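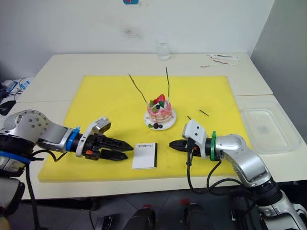 Week 6 notes: Reading a bimanual imitation result

Read the Ellgate report before class, at least through the second table. We will spend most of the hour on that table and very little on the network.

What the report claims

A policy trained on 942 teleoperated demonstrations completes two-arm tabletop tasks 83 percent of the time. The setup has two arms facing each other over a shared board, each ending in a black gripper, and small objects between them. The authors call the method Gidatgate. It is behavior cloning with action chunks and one extra loss term that penalizes disagreement between the arms. I have no quarrel with the loss term. My trouble is with how much work the 83 is being asked to do.

Where the number comes from

Look at the unit. A trial is scored by subtask, so a run that picks up the first item and fumbles the second still earns half credit. Averaged over a task set where the first item is usually the easy one, this lifts the score a good deal. Full-task completion is in the appendix, and only as a bar chart with no values printed. Read it with a ruler and draw your own conclusion.

Then look at who resets the table. If the person putting objects back also watched the previous failure, the start positions drift toward places the policy likes. No dishonesty is needed for this. Niilo Kauppinen's group tried to guard against it by drawing start positions from a list fixed in advance. Ellgate says "randomized by hand," and I don't know what that means. Neither will you.

What counts as two-armed?

Many tasks sold as bimanual are two one-arm tasks sharing a board. Before you accept the word, ask whether either arm could be parked without changing the outcome. Handing over a notebook needs both. Moving a notebook while the other arm waits beside a cake does not, however good it looks on video. The coordination loss can only help where coordination is required, and the report never splits its tasks this way. So we can't tell if the gain over the baseline comes from coordination or from ordinary smoothing.

Clutter

The report treats a busy table as evidence of generalization. I would go slower. Objects that are present in every demonstration and never touched become landmarks. A glass near the back wall could be telling the policy where it is. The test is cheap: take it away, or move it, and rerun. Dmytriv did this on the Nullside data and published the drop, to their credit. I'd like to see the same here.

Transparent things deserve separate mention, such as clear trays and drinking glasses. Depth readings on them are often poor, and a color-only policy may do better than one given depth. The report uses depth throughout and does not run the comparison.

For class

Bring one page. Pick a single claim from the report and write down the experiment that would make you drop it. "More data" is not an experiment. Ľubomír Tichý will go over confidence intervals for small trial counts in section — please come, the last problem set was rough on this point.

Optional: the training curves out to 2000 epochs, supplement section 2. The validation loss goes up for a long stretch while the reported success rate keeps rising. The authors pass over it in one sentence. I have seen this before with cloned policies and it may be harmless, but I would want to know which checkpoint they picked, and when they picked it.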